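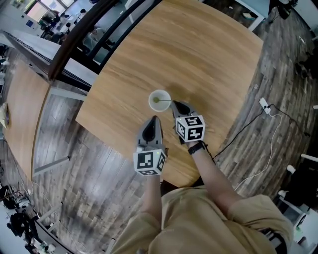

A small white cup on one of the oak-finish tables by the upstairs railing.

Upstairs tables: The wooden tables along the railing at Worninwood are open to everyone in the building for drinks and short breaks. Please take cups and stirrers back to the Gorance kitchen when you leave, and wipe up spills with a soft cloth and plain water. Spray cleaners dull the finish. Keep drinks away from the railing, as there are desks on the floor below. The tables will be closed for re-oiling for 2 days in September. During that time, please use the seating in the Nair room. Dates will be posted at the front desk.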